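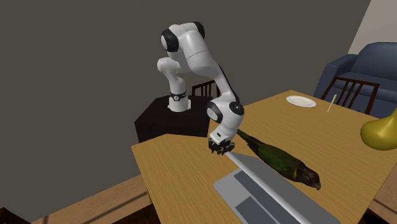
Flundwood site, returns and refurbishing
Arm cell inspection checklist, October round
Inspected by: Moushumi Nanayakkara
Present for the shift: Zlatko Kos, Tülin Çınar
Copy to: Isabelle Cloutier

Mark each item Yes, No or Part. Comments are required for anything other than Yes.

1. Stop button within reach of every person working at the table
Part. Zlatko can reach it from his usual place. Tülin is left-handed and stands at the other end, and she can't. I raised this in the last round and the answer was that she could swap sides. She has worked at that end for years. Move the button.

2. Base fixed firmly, no play when pushed by hand
Yes.

3. Arm slows when a person steps inside the marked line
Part. Slowed on 19 of 20 tries. Pronivik's note calls this "within the expected range". I would like to see whose range. The one miss was when I walked in with a carton held in front of me, as people here do all day.

4. Gripper tips clean and undamaged
Yes. Changed by Chalerm Thepsuriya before the early shift. Changing tips isn't in his job description and he has had no training for it beyond a short film.

5. Laptops placed and lifted without pinching fingers
No. The arm wants the laptop square to the table or it stops and waits. So people reach in and nudge it straight while the gripper is overhead. Told not to, they do it anyway, as the other way is a full restart and the restart counts against their hourly figure. Until the figure changes I expect to write this comment again.

6. Stoppages logged
Part. The system's own log shows 467 since it was put in. Tülin's notebook has more, though she only started it after the first few weeks. Short stops cleared by hand don't seem to reach the log at all.

7. Lifting by staff reduced
Part. The Sasau proposal promised 700 fewer lifts a week. The lifts on to the table are the same as before — the arm doesn't fetch anything. What has gone is the light work in between, which was when people got to rest their backs.

8. Floor marking visible
Yes. One corner worn.

9. Staff know who to call out of hours
No. Three people asked, three answers. The number on the card goes to a recorded message.

10. Staffing on the shift as agreed
No. Two where there were four. Isabelle's reply to my last report says nobody lost a job to the arm. That's true on paper. The other two went to Restrepo "for the time being" and have not been given a date to come back.

Actions
Item 1: move stop button. Before next round.
Item 3: repeat the test with cartons, Pronivik to attend.
Item 5: take restarts out of the hourly figure. Work order 907 is open and has no name against it.
Item 9: new card.

Cell may stay in use at reduced speed. Not signed off for full speed.

M. Nanayakkara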